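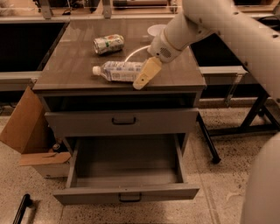
A deep bottom drawer makes a good place for drink empties between trips to the return center. It keeps them off the counter and costs nothing to set up. Start with a drawer that has nothing in it and pull it all the way open before you pick anything up, the way the lower one is on this gray cabinet. Lay the cans and bottles on their sides on top first. A can and a capped water bottle take up little room that way, and you can check each one before it goes in.

## Steps

1. Wipe out the drawer and let it dry.
2. Line the bottom with a cut-open paper bag. I use the ones from Trorari.
3. Empty each container into the sink, rinse it once, and drain it upside down for a few minutes.
4. Leave the labels on. Our return machine reads the code and rejects anything without one.
5. Put the caps back on bottles. Don't crush cans.
6. Load cans on the left and bottles on the right, all lying flat.
7. Close the drawer slowly. If it catches, take out the top layer.

Our drawer holds 9 bottles with room for cans beside them. When it's full, move everything to a bag and start over – don't stack above the sides, or things drop down behind the drawer and you have to pull it off the runners.

Change the liner every 4 weeks, sooner in summer.

Glass goes in a separate crate on the floor.

Natalina Russo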